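A thread on what I do for a living, which my family believes is "robots" and which is closer to data entry with a joystick. 1/

I collect demonstrations. A person steers a simulated arm through a chore, the system records every joint angle and every picture from the wrist camera, and a model later tries to copy the person. The person is me. The model is learning kitchen work from a man who eats over the sink. 2/

Our current set is called Prusberg. It's simulated kitchens, all of them, so no real mugs are harmed. Target for this round is 1,292 episodes. I started in December with a fresh notebook and good posture. 3/

An episode goes like this. The kitchen loads. A line of text tells you the task ("close the drawer"). You do the task. You press save. If you sneeze in the middle, you press discard, or you press save and teach a machine to sneeze. 4/

There are 21 tasks on the list. Closing drawers is lovely. Turning a faucet is fine. Putting a lid on a pot is why I now own a wrist brace. 5/

People ask how you get good at it. You don't want to get too good. My smoothest runs were nearly useless in training because I never made a mistake, so the model never saw anybody fix one. First time it drifted a little off course, it just kept going, with great confidence, into the fridge. 6/

So now we have a quota of recoveries. You miss the handle, back up, try again. I have been asked, in writing, to fumble more naturally. I did 148 of these and the review came back saying my fumbles "looked rehearsed." 7/

The review is done with a Workmont dashboard that gives each episode a score out of 8. I have no idea why 8. I asked and was sent a link to a page explaining how to read the score, which says higher is better. 8/

Things that get an episode tossed: long pauses, bumping the counter, finishing the task before the text says to start it, and what the guide calls "aimless motion." I'd like that last one kept off my gravestone. 9/

The pauses are the worst for me. You stop to think, and to the model, stopping is an action. Train on enough thinkers and you get an arm that reaches the cabinet and hangs there like it's remembering a bad phone call. 10/

Also, the kitchens are randomized. Walls, floors, cabinet doors, where the light comes from. Whoever wrote the randomizer either loves color or has a grudge. I've closed microwaves in rooms I wouldn't walk through with my eyes open. 11/
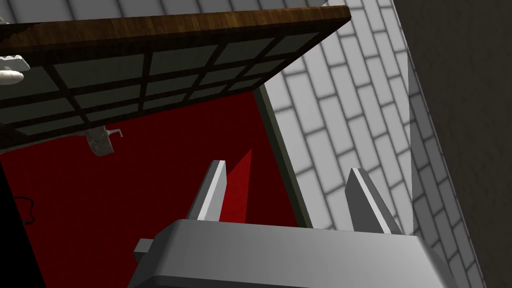
Wrist camera is the view I steer by most, and it takes some getting used to, since "up" is wherever the hand happens to be pointing. Once it tilts, the whole kitchen goes with it. The rows of white brick tile run downhill, the red goes by at a slant, and you learn to trust the two fingers and let the room do what it wants. With nothing between them you can at least see the gap you're aiming with. 12/

That shadow on the red is worth a word too. I spent an evening wondering if models cared about shadows. The one we trained on flat lighting did fine until we gave it proper lighting, then got visibly worse at everything. So we vary the lights now, and I redo drawers. 13/

We tried handing part of the job to a script. The Kokside planner can do a pick-and-place all night without a snack. Its episodes are clean and plentiful and they all look like the same episode. Mixed in with the human ones they helped. On their own they made an arm that only approaches things from the left. 14/

The human ones are messy in different ways, and you can tell the operators apart by their habits. I overshoot and come back. One of us does every grasp from directly overhead, like a claw machine. The model trained on everybody has picked up a bit of each, and yes, it overshoots and comes back. I felt something when I saw that. Mostly guilt. 15/

Next round adds two-step tasks: open the cabinet, then put the thing in it. Everyone who's tried it so far has opened the cabinet and then knocked it shut with the elbow. I've asked if that counts toward my recoveries. 16/

Waiting to hear. Back to lids. 17/17

More from this account
Every way I've failed to pick up a simulated spoon
What happened when we turned gravity down for a day
Ó Flaithearta gripper settings: a complaint in nine posts
Kokside planner vs. me, best of five
Is it a bowl or a cup? The labeling argument, continued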